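Tovley Rack Cabinet Fan Kit

Four fans, one steel plate and a bag of screws that contains, against all tradition, enough screws. The Tovley fits the roof of most Vosik cabinets and moves warm air out before your equipment starts complaining.

Speed tops out at 1,360 rpm. At that setting it sounds like a polite refrigerator. 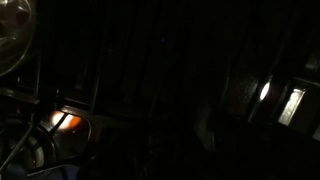

The speed dial goes on the inside of the door – a choice our designer, Kálmán Katona, still defends. Turn it once, close the door and go have lunch.

Runs on 50 Hz or 60 Hz supply. Dust filter sold separately. Gray is back in stock in September. Black ships now.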